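Lovport Residents Board > Shared Spaces > Booking rules for the community room tables

cfarquharson
Moderator
Members are asked to review the proposed change to the booking rules before it takes effect in October. Under the proposal, a table in the community room may be reserved for no more than 2 hours at a time, and a reservation lapses if the holder has not arrived within 15 minutes.
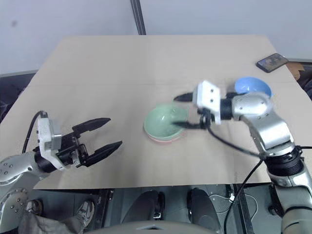

The present rule sets no upper limit. The office received 48 written comments on the matter last year, most of them concerning evening bookings. Replies in this thread will be forwarded to the management office as submitted. Please state whether you book for yourself or for a group.
Catherine Farquharson

stondia_quilts
I write on behalf of the Stondia quilting group. We object to the two-hour limit. Laying out a full-size quilt, pinning it and putting everything away cannot be completed in that time. We would accept a limit of four hours with one booking per week.

Obi
I support the limit as written. I book for myself, usually to do paperwork, and on three evenings last month every table was reserved until closing. Two of those reservations were never used.

stondia_quilts
With respect, unused reservations are dealt with by the 15-minute rule. That part has our full support. The length of a booking is a separate question and should be voted on separately.

Obi
I do not agree that it is separate. A four-hour booking that begins at 5:00 p.m. takes the whole evening, whether or not the holder arrives on time.

S. Fontes
Could the office clarify whether the limit applies before noon? The mornings are quiet – I have rarely had to wait for a table. A daytime exemption might suit the quilting group.
Silvana Fontes, unit 116

cfarquharson
Moderator
The draft makes no distinction between morning and evening. I have added Ms. Fontes's question to the list for the office. Members may also propose wording of their own, provided it is posted here in full.

stondia_quilts
Proposed wording: "Between opening and noon, a table may be reserved for up to four hours. At all other times the limit is two hours." Several of our members work during the day, so this is a compromise on our part.

Obi
I could vote for that, although I would ask that it be reviewed after the first winter.

S. Fontes
Seconded, with the review included.

cfarquharson
Moderator
The amended wording has been sent to the office. The thread will remain open for comments until the notice is posted in the lobby.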